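Tidside Lids: README

Tidside Lids is a set of recorded robot arm episodes in which a two-finger gripper works on the lid of a ribbed plastic container. It was put together at the Cotness lab to test Sison, our method for choosing where along a lid's rim the gripper should make contact. This file covers what is in the release, how the episodes were recorded and labelled, and what we found when we trained on them.

Version date: 2021-10-23

Contents

The release holds 2358 episodes. Of these, 2000 are for training and the rest are held out. Each episode has:

- video from the fixed cameras
- joint positions and gripper opening, on the same clock as the video
- the contact point chosen by Sison or by the operator
- an outcome label

Episodes from one recording session are never split between training and held-out data. Earlier drafts did split them, and the held-out scores from those drafts should not be compared with the ones below.

Setup

The arm works over a table covered with a pale cloth. We left the creases in the cloth and did not smooth it between episodes, so the height of the surface changes a little from one session to the next. The container has a domed lid that throws strong highlights, and these move as the arm moves. Depth readings on the lid are poor for that reason and are not included. 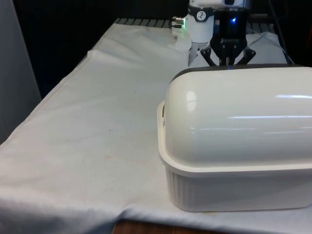 Figure 1. Gripper behind the container, fingertips hidden by the lid.

Hidden fingertips are common in the data. When the gripper works on the far side of the lid, a single view does not show where the fingers meet the rim. Sison takes its estimate from joint positions in such cases and uses the video only to place the container. If you train on video alone, filter on the field tips_visible first.

Method

Sison scores short stretches of the rim and picks the one with the best score. The score has two parts: how far the gripper can close before it meets the base, and how much the lid is expected to tilt if lifted from that point. The second part is learned from the training episodes. The first is worked out from the container model supplied with the release.

We compared it with a plain rule that always goes for the middle of the nearest long side. Both used the same arm, the same closing force and the same limit of 4 attempts per episode.

Results

On the held-out episodes Sison needed fewer attempts than the plain rule. The gain came mostly from contact points near the ends of the lid. Along the long sides the two were close, and we would not claim a difference there.
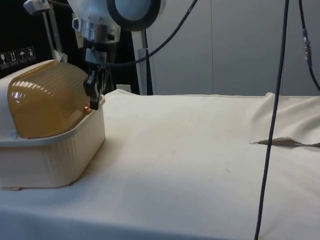

Known problems

- Nearly 840 training episodes have no operator comment. The field is left blank.
- Sessions recorded in January use an older gripper calibration. The correction is in the calibration folder and is not applied by default.
- Outcome labels were set by one person watching the video. Lids that moved but stayed on the base are labelled "partial", and this label is the least reliable of the three.
- Only one type of container is covered. We have not tried Sison on round lids or on lids with a hinge.

Loading the data

The Gritirix reader opens the episodes directly. Point it at the top folder and it will find the split files. Reading a single episode does not need the full download, but the container model has to be present.

Use

The data may be used for research and teaching. Please give the version date when reporting results, and say whether the January correction was applied.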